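Building and tuning a pair of hand-held grippers at home

Posted Dec 8, 2020

Well, hello again, and thank you for all the kind notes after the last instalment! Several of you wanted to know how I got the jaws to close evenly, so I've put the kettle on and I'm going to go through the whole business properly, from linkages to fruit. (Yes, fruit. We'll get there.)

I'm assuming you have the printed parts from the Dadidham plans cleaned up and laid out in front of you. I printed mine in black, with the blue ribbed pads done separately in the softer filament, and I made two grippers so that I'd have one for each hand. You can certainly start with one.

Begin with the linkages. Push the pivot pins through dry, without any glue or grease, and work each joint back and forth with your fingers until it swings freely under its own weight. If one is stiff, run a 3 mm bit through the hole by hand – please don't reach for the power drill, I cracked a lovely arm that way in April and said some colourful things about it. Once everything swings, add the tiniest dab of grease and fit the clips.

Next, the pads. Rough up the inner face of each jaw with a bit of sandpaper, put on a thin layer of contact glue, wait five minutes and press the pad home. Leave them clamped for 12 hours. I know it's tempting to have a go sooner, but a pad that creeps sideways is a real nuisance to get off again.

Now for the enjoyable part, which is practice. I like a plate of fruit and veg on the bed, where a dropped tomato lands on something soft. Oranges and bananas are forgiving, tangerines want a neater approach, and a grape will tell you straight away if you're squeezing too hard.

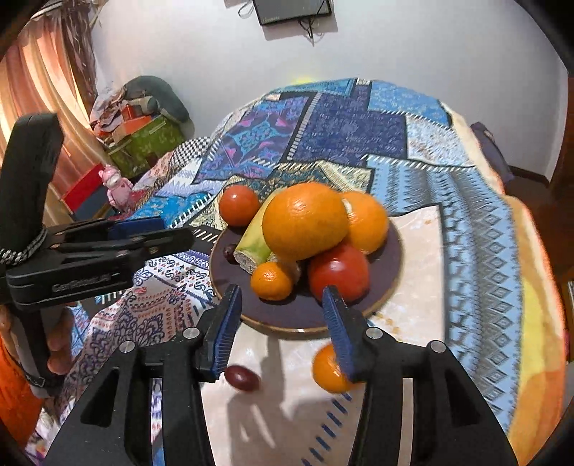

Réka Oláh wrote that her jaws closed nicely on an orange but let every grape slip out at the tips, and she wondered whether a softer pad would cure it. It might, Réka, but try the return spring first! Mine was far too strong to begin with, and I was fighting it the whole way in, so I had no feel left by the time the tips met. Swap it for the lighter one in the Szekeres spring kit, or stretch the one you have by 2 mm and test again.

If the tips still don't meet squarely, loosen both arms, close the jaws on a strip of cardboard and tighten each side a quarter turn at a time, going back and forth between them. It's fiddly – allow yourself an evening and a decent lamp.

Next time I'll go over the handle and trigger, including the little washer that everybody loses.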